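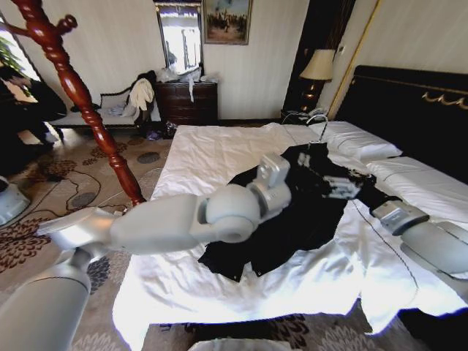 Packing dark clothes at the end of a hotel stay

Most of the questions we get at the Willbridge travel desk are about fares, but after the February issue a lot of them were about clothes. Members wanted to know how to get a black jacket or shirt home without it coming out of the suitcase gray with lint and creased across the front.

Start with the bed. It is the largest flat surface in most hotel rooms, and the spread-out garment can be seen all at once. Pull the cover as straight as it will go, then check the cover for lint before anything black goes on it. White bedding sheds, and a black sleeve picks it up quickly.

Lay the garment down while it is still on the hanger. The hanger keeps the shoulders in line while you straighten the sleeves and pull the hem down. Take hold of a sleeve near the cuff and draw it out to the side, then do the other one. Close the zipper or every second button. Slide the hanger out last, through the neck.
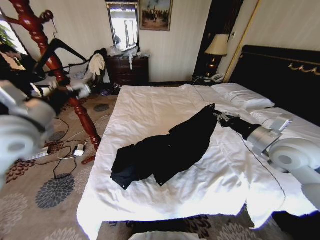 If the fabric is badly bunched, don't try to smooth it with your palm. Pick it up by one corner, let the weight pull it out, and lay it back down. Heavier coats may need this two or three times. A coat stand is fine for overnight, but use a hanger on it if you can, as a bare hook leaves a bump in the collar that is hard to get out.

Fold the sleeves across the back, then fold the body once, a little above the waist. Put it in the suitcase last, on top of everything else.

Members staying at the Ivitz or the Skindlow this summer can borrow a lint brush at the front desk. We bought 40 for each hotel. Please leave them there when you check out.

Before you close the door, look under the bed and over the backs of the chairs. The lost property list for last year ran to roughly 400 items, and many were clothes left on chairs.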